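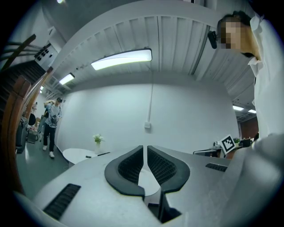 4. Mise en place de la station d'alerte de crue Dinik

Cette section concerne le poste de mesure installé au bord de la rivière et le boîtier d'alarme placé dans le bâtiment communal. Lisez-la en entière avant de sortir le matériel. Pour la pose, il faut deux personnes.

4.1 Choisir l'emplacement

1. Cherchez un appui stable au-dessus de l'eau : pile de pont, mur de quai ou poteau scellé dans le béton.
2. Vérifiez que le capteur voit la surface de l'eau sans obstacle, aussi en période de basses eaux.
3. Fixez le support plus haut que la plus haute crue connue. À Junville, nous avons pris la marque gravée après l'inondation d'octobre et nous avons ajouté 2 mètres.

Attention : ne faites jamais la pose quand un avis de tempête ou de fortes pluies est en vigueur, même si le niveau paraît encore normal.

4.2 Monter et raccorder le capteur

1. Vissez la platine avec les 4 vis en inox fournies.
2. Posez le capteur, la face de mesure vers le bas, et contrôlez l'horizontale avec un niveau à bulle.
3. Passez le câble dans la gaine et laissez une boucle vers le bas avant l'entrée du coffret, pour que la pluie ne suit pas le câble jusqu'aux bornes.
4. Branchez la batterie en dernier. Le voyant vert clignote 3 fois.

Note : si le voyant reste rouge, débranchez, attendez une minute et recommencez. Si le défaut continue, voir la section 7.

4.3 Régler les seuils

1. Ouvrez le menu « Niveaux » sur le boîtier d'alarme.
2. Entrez la hauteur de vigilance, puis la hauteur d'évacuation. Ces deux valeurs sont données par la mairie et non par l'installateur.
3. Choisissez l'intervalle de mesure. En temps calme, une mesure toutes les 7 minutes est suffisante. Au-dessus de la vigilance, la station passe seule en mesure continue.
4. Enregistrez, et notez les valeurs sur la fiche collée à l'intérieur du coffret.

Attention : la station n'annonce pas le vent ni les glissements de terrain. Elle ne remplace pas les consignes des autorités.

4.4 Essai de la sirène

Prévenez les habitants la veille. Mettez l'interrupteur sur « Essai », une personne reste au boîtier et l'autre va écouter au dernier groupe de maisons. Dans la vallée de Milgate, la sirène était mal entendue derrière la scierie et il a fallu tourner le pavillon vers l'aval. Après l'essai, remettez l'interrupteur sur « Veille ».

Texte revu le 21 novembre 2019 par Yi-chun Pan et Jasmina Lazarević.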